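**Pad choice, tail length, and am I wasting thread?** (Practice & Bench Skills board)

---

**looseends_kate** wrote, May 17, 2019:

Okay so I've been reading this board since December and finally made an account, hi everyone! I've been putting in evenings on skin pads and I have a pile of little questions that don't deserve a thread each, so you're getting them all in one.

First, the pad. I started out on the Zerkwood ones, the thick tan slabs, because they were cheap and you could get two in a box. They're fine for learning where your hands go, I guess, but the top layer rips if you look at it funny. I'd take a nice bite, start to snug the knot down, and the thread would just cheese-wire straight out through the edge. So I moved on to a Nesell, the pale one with the texture on it, and wow, what a difference. It holds. I can put a bit of tension on and the edge stays where it is.

Second, thread. I'm on the Plakora black from the big spool, and I'm going through it like crazy. I know part of that is me cutting long pieces so I don't have to keep rethreading, and then I spend half the evening managing the slack. 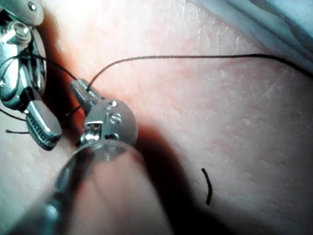 The long strand wants to wander off over the pad and get itself under the next bite, and then I've got a loop where I don't want one and I'm backing out a throw I was happy with. My wraps are okay when the strand is short. When it's long I lose track of which end is which, and black on pale should be easy to see! It's not the color, it's me.

So, questions:

1. How long do you cut your thread for a row of simple stitches?
2. How long do you leave the tails?
3. Does anyone get more than one row out of a Nesell, or do I have to suck it up and buy another one?

Thanks in advance, and sorry for the novel.

---

**bight_me** wrote:

Welcome! Good first post, and good questions.

Cut shorter. Everybody cuts too long at first. I did it for a year. You think you're saving time and then you spend it all pulling slack through. Pull, pull, pull, oh there's the end, tie. I cut enough for two stitches at the very most and if I run short on the second one, fine, that's practice too.

Tails, I leave mine on the long side on a pad. You can always trim.

On the Nesell, I flip mine over. The back has no texture but it takes stitches okay.

---

**Harbor_Lou** wrote:

Disagree on the thread. If you only ever practice with short pieces you never learn to handle a long one, and the whole point of practice is the annoying stuff. I'd tell her to keep cutting long and learn to lay the strand out of the way before each bite. Up and away from the wound, every single time, until it's boring.

Also the back of the Nesell is garbage, sorry. It's a totally different feel and you'll get used to something that isn't there on the front.

---

**bight_me** wrote:

I didn't say it was the same feel, I said it takes stitches. She asked how to get more use out of it.

And there's a difference between "learn to handle a long strand" and "start your very first rows with a yard of it looping all over the place." Do one hard thing at a time.

---

**looseends_kate** wrote:

Ha, okay, so already two answers to question one. I like the lay-it-out-of-the-way thing, I think I've been sort of flinging it and hoping. Will try both and report back.

Lou, up and away meaning toward the top of the pad? Or off to whichever side I'm finished with?

---

**Harbor_Lou** wrote:

Whichever side you aren't about to work on. If you're moving left to right, I'd rather see it up and to the left. But pick one and be consistent, it matters more than which one you pick.

---

**mprydderch** wrote:

Meirion Prydderch here, I mostly lurk and sometimes grumble. I teach evening bench sessions and I've probably ruined more pads than most of you have bought.

Kate, on the cheese-wiring: the Zerkwood does tear, you're right, but please don't let the better pad off the hook you. A softer pad is telling you something. If the edge blanches or puckers on the Nesell when you set the knot, you're pulling too hard and the pad is being polite about it. I keep one of the bad ones around for exactly that. Do a row on the cheap one, gently, and then do a row on the good one with the same hands.

Tails: long enough to grab, short enough to stay out of the neighbor. If the tails from one stitch can reach the next knot, you'll tie one in sooner or later. I have done this in front of a class.

Make all your tails stand on the same side of the wound, too. It looks like fussiness and I suppose it is, but it means your knots are all sitting to one side and not on top of the cut.

---

**gauzeandeffect** wrote:

+1 to everything Meirion said except keeping the Zerkwood. I threw mine out, it smelled like a shower curtain and it left a film on everything. Life's too short.

If you want a fussy pad get a Wako. The red layer underneath is separate from the skin and if your bite is too shallow you can tell right away when you look at the cut. They're pricey, though. And they sell out.

---

**looseends_kate** wrote:

Oh my gosh the shower curtain smell!! I thought it was my apartment.

Meirion, thank you, the "being polite about it" thing is going to live in my head. I went back and looked at my older rows on the Nesell and a few of the edges are definitely bunched. So yeah, I'm yanking.

Okay so, reporting back. Newer row. I went left to right, kept the tails up on the top edge like you said, and tried hard to lay the strand up and away every time.

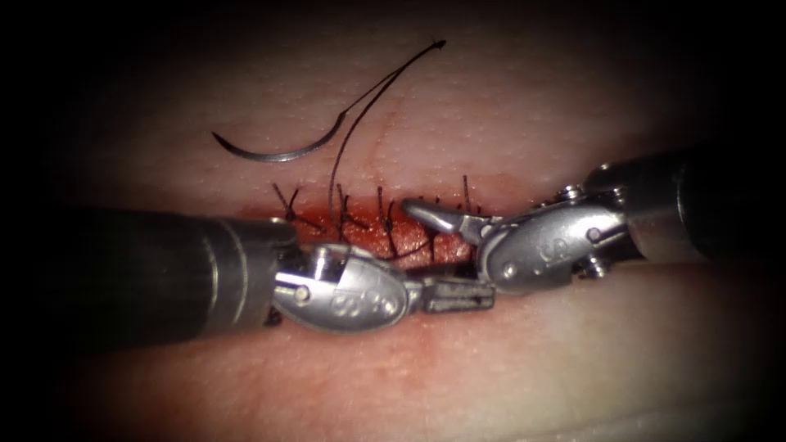

*Five across so far. Needle's resting up top on the pad, thread still attached.*

What I like: the two on the left. The end one came out as a little V and the one next to it crossed over nicely, and neither of them made me swear. What I don't like: I've got thread lying down in the cut between the middle ones, and I don't love how the third one dips in. Is that something I should be cutting out and redoing, or do I leave it and learn from it? Be mean, I can take it.

---

**Harbor_Lou** wrote:

That's a decent row! Tails are all up on the same side, good. You asked for mean so here goes: they're longer than I'd leave them, and I'd have taken care of that loop in the cut before doing anything else. Anything lying in the wound is going to get caught by the next pass. I'd stop, pull it up snug, lay it out of the way, and only then think about the needle.

---

**bight_me** wrote:

I'd leave the tails alone. She can find every knot, which at this point is the job. Trim them down next month.

Agree with Lou on the loop. First time for everything.

---

**gauzeandeffect** wrote:

Mark this thread, bight_me and Lou agreed.

Kate, where you put the needle down is fine by me, it's up above the wound and you can see it. What gets me is people who set it right next to the cut and then drag a strand across it. I lose track of mine constantly, so now I say "needle" out loud when I put it down. My roommate thinks I'm unwell.

---

**mprydderch** wrote:

Nice, Kate. I'm going to be a little mean about one thing only. Look at the third one and ask yourself where the thread goes in and where it comes out compared to the first two. When a stitch sinks into the middle like that, on my pads it's usually because one bite was deeper than the other, or because it was set before the slack was all out. I can't tell you which from here. You were there, so you probably know.

Leave it in. Do the next row under it on the same pad and then compare the two. If you cut out every one you don't like, you never get to look at a whole row of your own work, and the row is where you see your habits.

And yes you can get more than one row from a Nesell. Leave a couple of finger widths and make your new cut parallel. I get several, and then I go in at an angle between them when I'm feeling cheap.

---

**looseends_kate** wrote:

Slack. It was slack, I remember thinking "eh, that's probably all of it." It was not all of it.

Okay, leaving it in! And I'm going to do the next row with short pieces, the one after with long, and see which one makes me grumpier.

---

**stitch_witch_252** wrote:

Jumping in with a money question, sorry to hijack. Is the 700 foot Plakora spool worth it over the small cards? I can't be trusted with a big spool, I'll get precious about the cards and waste the spool.

---

**bight_me** wrote:

Spool, no question, if you're doing this more than once a week. Put it in a jar with a hole in the lid and pull from the top. Mine rolled under the radiator twice before I learned that.

---

**Harbor_Lou** wrote:

Cards. The thread on my last spool came off with a curl in it you could hang a coat on. I had to run every piece through my fingers before I could use it, and it still wanted to kink at the end.

---

**gauzeandeffect** wrote:

And we're back to normal.

---

**looseends_kate** wrote:

Mine has the kinky end too! I've just been ignoring it. Running it through the fingers, does that help or does it just make you feel better?

---

**Harbor_Lou** wrote:

Bit of both. Slow pull, don't pinch hard or you'll make it worse. Do it before you cut.

---

**mprydderch** wrote:

1,768 posts on this board according to my profile and I think half of them are me telling people to slow down, so here's another. Slow down, Kate. Do the short row first and don't look at the clock. Post it when you've got it, the bad ones as well please.

---

**looseends_kate** wrote:

Will do. Ordering another Nesell tonight, and maybe one Wako if they're in stock. Does anyone know if the Wako fits in the Nesell tray, or do I need to tape it down?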